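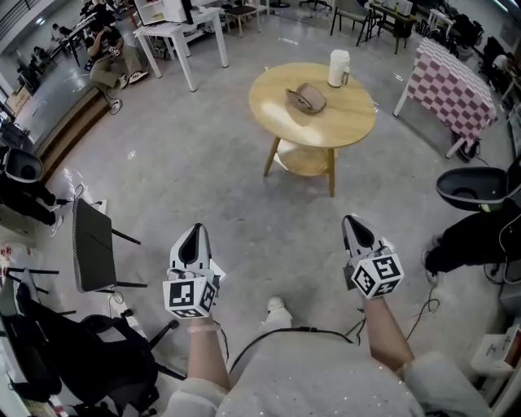
Valtstead Hand Tools and Teaching Group, Bundum Robotics Department

Valtstead Open Floor

The Valtstead Open Floor is a yearly open day held by the Bundum Robotics Department in its ground-level workshop at Valtstead. Usually April, always a Friday. Visitors watch, and can take part in, the recording of household tasks with hand-held grippers. Called "the Floor" by most people who work there, and "the April thing" in older department notes.

Background

Started as a closed demo for one supplier, Lavoie, which wanted to see how its gripper shells held up in daily use. A few students sat in. The next year the doors were opened to anyone who signed up, and the supplier visit was folded into the same day. Attendance at the first public edition was 133. The most recent one had 232, which is close to what the room can take, so sign-up now closes early.

The event was organized from the beginning by Colton Bélanger, then a lab technician, later head of teaching. He wrote the visitor handout and most of the rules still in use, including the one about bags (see Rules). Bélanger stepped back from running the day but still does the opening talk, nine in the morning, ten minutes, no slides.

Setting

The workshop has a smooth concrete floor. Work spots are spread out across it with ordinary furniture: a round light-wood table, a rectangular one with a checkered cloth in pink, white and mauve, desks, stools, office chairs. No fixed benches. Furniture gets moved between sessions and the layout is different every year, a map was tried once and dropped.

Objects on the tables are everyday things. A tall white tumbler with a lid and side handle, a soft brown item that lies open, and so on. Bélanger's handout asks for "things you would find in a kitchen drawer or a hallway," and the stock is added to by staff whenever something breaks.

Equipment

Visitors hold one gripper in each hand. The shell is white with a black insert, and behind it sits a white block with faces printed in black square patterns. The patterns are markers. A camera picks them up and software works out where each hand is and which way it is turned. From that a robot arm can later be taught the same motion, with no robot needed in the room during the recording.

The software used at Valtstead is Jilix, written in the department. It lines up video with the marker positions and throws out stretches where the markers were hidden too long. Early versions threw out nearly everything. A rewrite fixed most of this, though turning a wrist fully over is still a weak spot and visitors are told to keep the block faces in view when they can.

Cables are the main complaint in feedback every year. Wireless grippers were looked at and put off, cost.

Format of the day

The day runs in blocks. Opening talk, then a staff demonstration at one table, then visitors in small groups at the rest. Each person gets a short practice turn followed by a recorded turn. Tasks are simple on purpose:

Pick up a tumbler by the handle and set it down on the other side of the table.
Open and close a soft case.
Fold the near edge of a tablecloth back, then straighten it.
Move an object from a tabletop to a lower shelf.

The fourth is considered the hardest. People bend, the head turns with them, and the markers go behind the table edge. Staff usualy demonstrate it twice.

Between turns visitors sit where there is a free chair. Coffee was moved out into the hallway after the second edition. Doors close at four.

Rules

Kept short. One line each on the handout.

Bags off the walkways, against a wall or under a table.
Loose sleeves rolled up. Bracelets and watches are fine unless they catch on the grip.
Do not step over a cable while someone is recording.
Put the gripper down on a table, never on the floor.
Anyone can stop their turn at any point and ask for the recording to be deleted.

The last was added at the request of visitors and is read aloud in the opening talk.

Results

The department's stated goal for the most recent edition was 500 usable recordings. It passed that before the last block. Failed takes are kept seperately, and are used in the autumn course as examples of hidden markers and dropped objects.

A side effect, noted in two department reports, is that first-time visitors move more slowly than staff but with more variety. Staff all tend to take the tumbler the same way. Visitors grab it by the lid, the body, the handle, sometimes with both grippers together. Jilix was retuned to handle two-handed lifts as a result.

Lavoie took the feedback from the same day and altered the shape of its trigger. The new part reached Valtstead the following year, in time for the practice turns.

Related activities

A smaller version for schools runs on request, 19 places per session, one task only. Teachers book through the department office. There is also an evening repair hour, where shells and connectors worn out during the open day are fixed or swapped. Open to students of the department, no sign-up.

See also

Bundum Robotics Department
Jilix (software)
Lavoie grippers
Learning from demonstration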